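Do you really need to oil it every month?

Every January the same advice comes round. Oil your cutting board monthly, let it soak overnight, buff it in the morning, then seal it with a wax that costs more than the board did. The tin on the counter at Usitz is $20 and the label says "monthly" in two places. I'd like to know who decided that, and whether they also sell tins.

Readers of this newsletter will know I'm hard to sell on maintenance products. I've owned one maple board for 13 years. In that time it has been oiled when it looked chalky and left alone when it didn't. Some years that meant twice. One year, when we were moving house, it meant never. It hasn't split. It has a dip near the middle where the bread goes, and a grey mark from a tin I left sitting on it, and no amount of oil would have stopped either.

The reasoning behind monthly oiling goes like this: dry wood takes up water, swells, dries out again, and sooner or later moves enough to crack or cup. Fair enough, as far as it goes. But how dry your board gets depends on your kitchen, how often you wash it and whether it stands up to dry or lies flat in a puddle. A board in a damp coastal flat and one beside a wood stove in Falby are living very different lives. One calendar can't suit both.
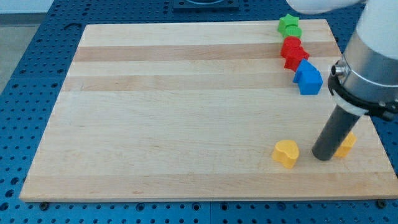

Pale strips with two darker stripes: a glued-up wooden board.

Glued boards get a special warning in the Nieminen care leaflet, which says the joints "must be fed". I'm not sure what that means. Glue doesn't eat. What opens up a joint is soaking, and the usual culprits are the dishwasher and the sink full of suds that someone meant to get back to. If you avoid those two you've done most of the job, and it didn't cost you anything.

Then there's the wax. Grulten says its version "locks in colour for 800 washes", and I wrote to ask how that was tested. That was 11 weeks ago. I'm still keen to hear. In the meantime I rubbed it on half of my board and left the other half with plain mineral oil from the chemist. For a few days the waxed half was shinier. By the second week I had to check my notes to remember which was which.

So here's my own routine, for what it's worth. Wash by hand, wipe, stand it on its edge. Flick some water on it now and then. If the drops sit up, leave it alone. If they sink straight in and the wood goes dark, put some oil on after supper and wipe off the extra before bed. Skip the olive oil, which can go sticky and smell.

If you've oiled yours every month for years and think I'm wrong, write in. I'd especially like to hear from anyone who kept a second board and didn't oil it.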